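4.2 Grasp-conditioned whole-body control
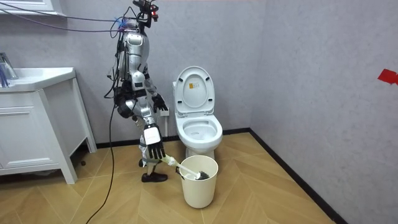 Figure 4. Brush task in the bathroom cell. The left hand holds the brush with its head in the round bin.

The controller splits each task into a slow planner and a fast tracking layer. The planner runs at 4 Hz and outputs a target pose for each wrist, a target for the pelvis and a grasp state for each hand. The tracking layer turns these into joint commands while keeping the centre of mass over the feet. In earlier work (Baxter and Leckie) the wrist target was defined at the palm, and this was good enough for boxes and door handles. It fails for long tools. With the brush in Figure 4, the part that matters is the bristle head, and a small tilt of the hand moves the head much further than it moves the palm. We therefore define the target at the tool tip and treat the offset from palm to tip as a state to be estimated – it is not read from a model of the tool. The estimate is set when the grasp closes and is updated whenever the tip touches a surface of known height, such as the floor of the bin.

Contact inside the bin needs separate handling. The head is often hidden by the rim from the head camera, so the planner drops the visual term and relies on wrist force alone. A force along the handle above a fixed threshold is taken as contact with the base, and a sideways force as contact with the wall. The two cases call for different responses. Base contact stops the downward motion. Wall contact lowers the sideways stiffness of the arm and lets the handle settle.

Balance is affected more than we expected. Reaching down and forward shifts the trunk, and the toilet leaves little room for a wider stance. We add a cost on trunk pitch and allow the free arm to move back as a counterweight, subject to a keep-out volume around the bowl and the vanity. Without the keep-out volume the optimizer tends to swing the free hand into the fixtures.

Training used 4,000 simulated episodes with random handle length, grasp angle and bin position. We then ran 13 trials on the robot, of which 11 ended with the brush lifted clear of the bin. In both failures the handle turned in the fingers during the lift. The offset estimate has no term for rotation about the handle axis, and we return to this in Section 5.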